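January 2025

Up late again with the arm budget, and I don't even mind! I have wanted to do this properly for so long and now there is real money with a real deadline in February, so the kitchen table is covered in quotes and I've had too much tea.

Where it stands. We can afford 2 arms if we go easy on everything else. The Serkness quote came back with the mounting platforms listed separately, which I missed the first time through (must remember to thank Roald, he spotted it). Grippers are also separate. Cables, a spare set of fingers, shipping, and then the training day that Holmgren wants us to take, which I would love to go to but would rather pay for next year. Kjell says buy one arm now and add the other when we know what we're doing. I see his point, but so much of what I want to try is table clearing, and for that I keep picturing one arm holding a bowl steady while the other puts things in it.

The good part of the day was the simulation. Teodor got the dining room running on the old workstation, blue walls and all, and I spent the whole afternoon in there moving things around. It costs us nothing but electricity, and it is already changing the shopping list. I had planned on a big central table and now I'm leaning toward something narrower — reach eats up space so much faster than I thought. I tried the mug over the wooden bowl again and again from slightly different angles and could happily have gone on until midnight.
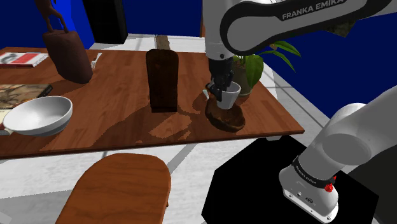 Janaka wrote back after supper that I should hold on to up to 227 dollars a month for repairs and not touch it, however nice the extras look, and that a second gripper matters more than a second table. Fair. I've moved the table money over to the gripper line and it hurts less than expected.

Tomorrow: call Vornach about lead times, ask Ottar whether the floor in the back room is level, redo the shipping line.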